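Marlene Coutinho
@mcoutinho_tables

1/ Setting out a fruit course on a covered work table. Notes on paper and tape, then on the tableware. Plodemside bench, 20 November 2018.

2/ Brown kraft paper first, then blue tape lengthwise and crosswise. Squares make it easy to put a board back where it was. Scuffed paper is fine until it tears.
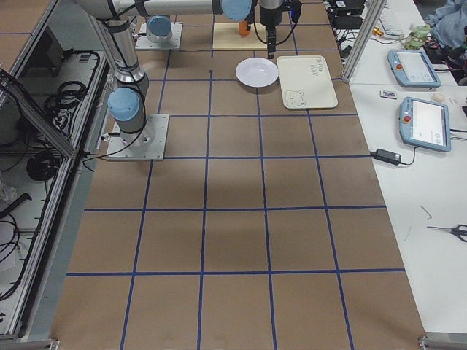
Board, plate and tray at the far end of the table.

3/ Spacing: the tray can touch the plate rim. I leave a gap between board and plate so juice stays on the board.

4/ One mandarin per board. Bamboo with a metal loop hangs up to dry. Plate stays empty until the fruit is peeled. The bear tray is for serving, no cutting on it.
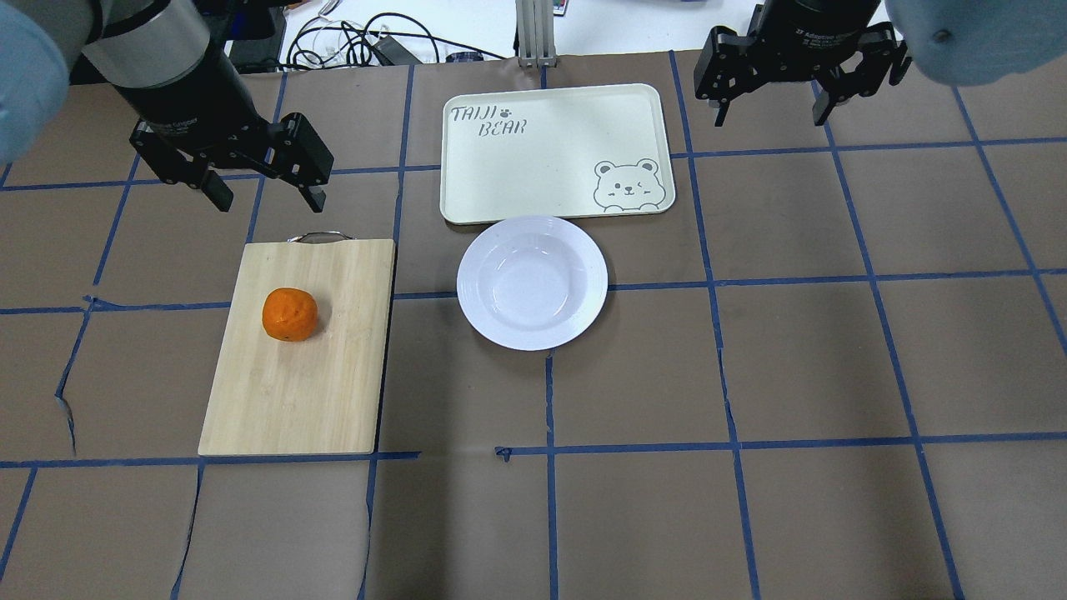

5/ Replacing the paper
Lift the tape slowly at a low angle. Over 6 lifts on the last roll, two tears. Jailson Paiva cuts the next sheet tomorrow.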